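Tanico Narnness Light Pad, A4: Long-Term Review
Posted 2/14/19 in Drawing Tools

The Narnness is a flat LED light pad sold by Tanico for inking, tracing and cel work. I bought one at full price in July to replace a homemade light box that had developed a warm spot over the bulb. It has been used on most working days for manga pages, character sheets and short runs of in-between animation drawings. The notes below cover the A4 model only. There is a larger A3 version with a different power supply, which I have not used.

What comes in the box

The pad, a USB power cable, a clip-on paper stop, and a folded instruction sheet. No wall adapter is supplied. The paper stop is a strip of clear plastic that slides over one long edge. It holds a single sheet well and a stack of four or five poorly, and I took it off in the first week. The pad has no peg bar. I taped a flat one from Virkov to the lower bezel with double-sided tape, and it has not moved.

Light

Brightness is set by a touch button with a stepless ramp: hold to change, release to stop. The pad remembers the last level when it is switched off at the button, but loses it when the cable is pulled. If you run it from a switched power strip, you will be setting the level again every morning.

The light is even across the center and falls off in a band close to the bezel. On a B5 page this does not matter. On a full A4 manuscript sheet, with its outer margin, the corners are noticeably dimmer, though pencil lines can still be read there. Color is on the cool side. White marker paper looks slightly blue, so I would not choose marker colors with the pad on.

I tested it with three kinds of paper. Ordinary 22 lb copier bond shows a light pencil rough at one third brightness. Manuscript paper of the heavier type needs full brightness, and non-photo blue lines become hard to follow unless the room lights are lowered. Bristol is at the limit. A dark, firm rough will come through a single sheet; a loose one will not. For animation, I could read three drawings under the top one on thin bond, with the lowest quite faint.

Surface

The drawing surface is matte acrylic. A G pen on paper over it feels harder than it does over a desk mat, and the nib spreads a little sooner. I went through nibs faster in the first weeks, then lightened my hand. Brush pens show no difference.

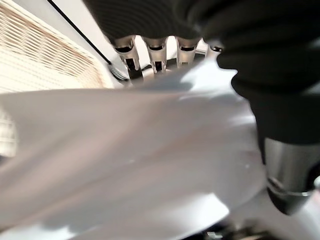

Metal finger segments under a ribbed black covering.

Scratches are the main weakness. The surface marked within days from a steel ruler, and each mark shows as a thin bright line when the pad is lit. None of them can be seen through manuscript paper, but they do show through tracing paper. I now keep a sheet of clear film over the lower half. Cut screentone on something else. A blade that goes through the backing sheet will go into the acrylic as well.

Ink wipes off with a damp cloth if caught early. Dried ink left a gray stain near the top edge that I have not been able to remove.

Heat and noise

The pad gets mildly warm near the cable socket after an hour at full brightness and stays cool elsewhere. My old box curled paper; this one does not. At low settings there is a faint whine, audible in a quiet room with an ear close to the pad. At normal drawing distance I do not hear it.

Cable

The socket is on the left short side and the plug is straight, so it sticks out where a left-handed artist rests the wrist. Turning the pad around fixes this but puts the touch button under the forearm, where it gets pressed by accident. A right-angle adapter solved it for me. Tanico should have fitted a right-angle plug from the start. The cable itself is a standard type and easy to replace.

Compared with the Milošević

The other pad I know well is the Milošević slim model in the same size. It is brighter at the corners and has three fixed levels in place of the ramp. It is also thicker, and the raised bezel catches the edge of the paper when you rotate a drawing. For inking finished pages I prefer the Tanico because the sheet turns freely. For flipping animation drawings on pegs, the Milošević is better, since its weight keeps it in place and the Tanico slides unless it is taped down.

Rating

Evenness of light: good, except near the bezel
Brightness: enough for manuscript paper, marginal for bristol
Surface: pleasant to draw on, scratches easily
Controls: adequate
Cable: poor placement
Overall: recommended for inking B5 and A4 comic pages. Animators should look at the Milošević first, or plan on adding a peg bar and rubber feet.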